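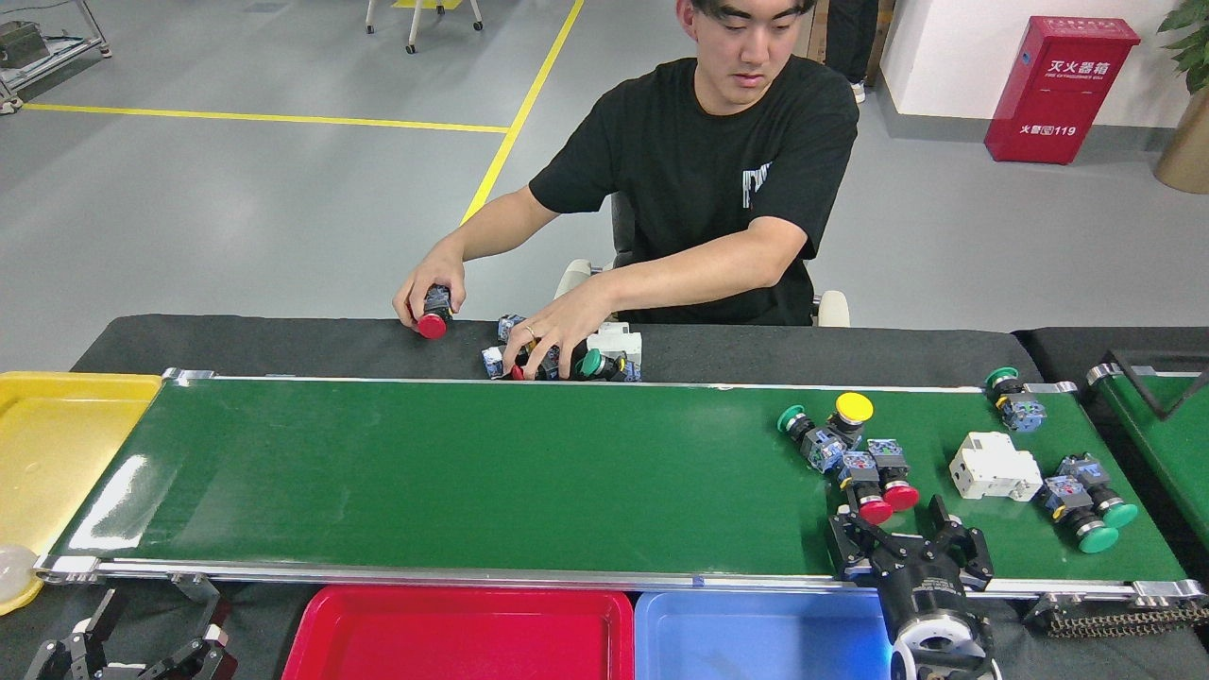
A person and a robot at the same green belt, with push buttons and trays close by.

Why do robots need rules?

You have rules for crossing the street, and robots that work near people have rules too! At Ovesell, a workshop where people and robots sort parts, Elsa Lundgren teaches the newcomers, and she likes to begin with the big one: a robot must never surprise anybody.

So the robot moves slowly when a person is near, much more slowly than it could if it were alone. It also has to stop when someone presses the stop button. (A stop button is often red, but a red cap by itself doesn't make one – the red buttons in our photo are parts, like the green and yellow ones.)

People have rules as well. Everyone at Ovesell learns 3 of them before their first day at the belt: keep your fingers away from a moving gripper, tie back long hair, and ask before you reach across. Elsa still asks, and she has worked there for years and years!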